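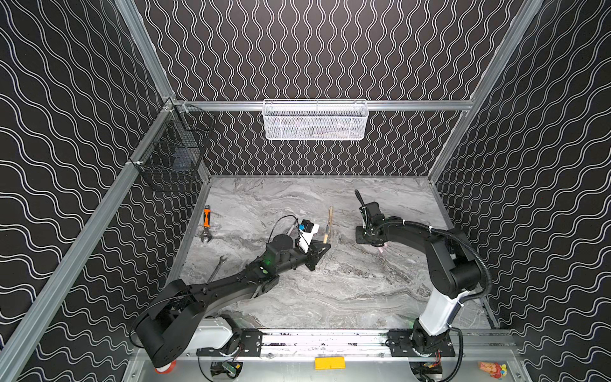

Flustodora Two-Arm Recording Cell

We built the Flustodora for people who need a lot of good examples and would like to collect them without fighting their furniture. Two arms share one rail along the front edge, the wrenches lie and the brush stands within reach on the marble-patterned top, and wire-mesh baskets hang at the back and on the left for whatever you want picked or put away. An operator guides the arms through a task, and every run is saved for your learning system to study.

Nelli Vainio's team in Duvesville has recorded 3,000 runs on theirs, and they still write to us with ideas (please keep them coming!).

What comes with it
Patterned wall panels, both baskets, rail and mounting plates
Recording software, 8 seats
Setup visit by Heletti staff

Orders placed now ship in May. Ask for Elsa Kallio.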